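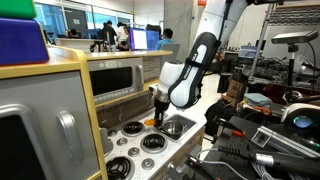 At the hob: the gripper down beside the small orange piece, with the pot in the sink next to it.

Newsletter > Round the Departments > Upstairs
Search the newsletter Go
September 9, 2018
By Oranuch Rungrueang

What the kitchen crew do all day now

I promised in the last issue that I'd write up the kitchen, and then three people stopped me on the stairs at Hennessy House to ask whether it was true that we play with toys for a living. Yes, a bit! The hob is a toy, the microwave is a toy, and the oven has never cooked a thing. The arm is a proper one though, and so is the job, and the job has changed such a lot this year that I thought I'd better get it down before I forget how it used to go.

For anyone at the Balton site who hasn't been over to see us: we teach arms to pick things up and put them somewhere else, in among the sort of clutter you'd find in a kitchen. The people at Taneo, who pay for most of this, want to know how well it goes when there's a tap in the way, or a pan, or something small sitting in a place that's awkward to reach into. A play kitchen is cheap and light, and if you bash it you get the wood glue out and carry on.

When I started last November, one of us drove the arm by hand for every single run. You stood there with the controller, you watched the fingers, you brought them down as gently as you could, and you did it again, all morning. Then you swapped with the other person, who had been writing it all up on a sheet, and your hand ached until you got home. I got rather good at it, if I may say so. Nicanor Arrieta was better (he'd want me to put that in) and could get the fingers round almost anything without so much as nudging the pot.

Then Grokum came in. Grokum is our own program, named after somebody's old cat I believe, and it runs the arm through a list of moves without anyone holding anything. You set the pieces out, you tell it which job you're on, you step back, and off it goes. It keeps the log as well. I looked this morning and we were on 2648 logged runs, which is more than I'd like to think about doing with my own wrist.

So what do we do instead? People assume we sit with our feet up. The truth is that there's far more looking involved. Someone has to decide where the pieces go, and you can't just plonk them in the same spot every time or the arm learns that spot and nothing else. Nicanor is very keen on what he calls mean placings – a piece down inside a burner ring, say, or right up close to the sink where there's metal to catch on. I'm softer on it than he is. We have had words over a burner, and I think we were both right. 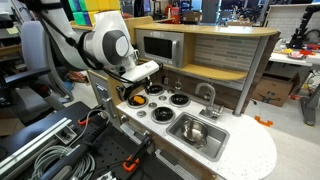
One of the mean placings: the orange piece in the back-left burner, gripper just above it.

Then there's the judging. Grokum can tell you the fingers closed. It can't always tell you whether they closed on anything, or whether they got hold of it in a way you'd be happy with if it were your own dinner. So a person goes through the runs afterwards and marks them good, bad or have another look, and the "have another look" pile is where most of my afternoon goes. It's fiddly and I like it more than I expected to. It's a bit like marking homework for a pupil who never gets bored and never asks you anything.

I don't want to make out that everybody was pleased. We used to be two on the kitchen for the whole shift, and now it's two for setting up and then one of you goes off to another bench. I miss the chat. You'd be surprised how much you get through with somebody when you're both staring at the same bit of worktop – holidays, mortgages, whose turn it was to buy milk. Nicanor says he misses the driving itself. He told me he felt he'd spent months learning a knack and then had it taken off him, and I don't think that should be brushed aside just because our wrists feel better. He's now the one who shows it how when it gets properly stuck, so the knack is still in use, only in short bursts. He asked for that to go in his job description and it has gone in. Good for him.

On pay and hours, as several of you asked: no one's hours were cut, and the marking has been put on the same grade as the driving. That took two meetings and a fairly long email from me. If the same thing is coming to your bench, my advice is to ask about the grade early, before the new work has a name, while people are still in the mood to talk about it. Ask who goes through the bad runs as well. At first it was down as something we'd "fit in", and you can't fit it in, it's half the job.

Other bits. Please put things back on the shelves by the kitchen where you found them, I know it all looks like a jumble up there but we do know where things are. If you're passing while the arm is going, come and watch by all means, just stay on the window side and don't lean on the worktop (you know who you are).

We're after more small things for it to pick up, too. Old play food is ideal, any colour, nothing with a sharp edge and nothing that squeaks. You can leave it with me or with Nicanor, or in the post tray at Balton marked KITCHEN and it'll come over with the van.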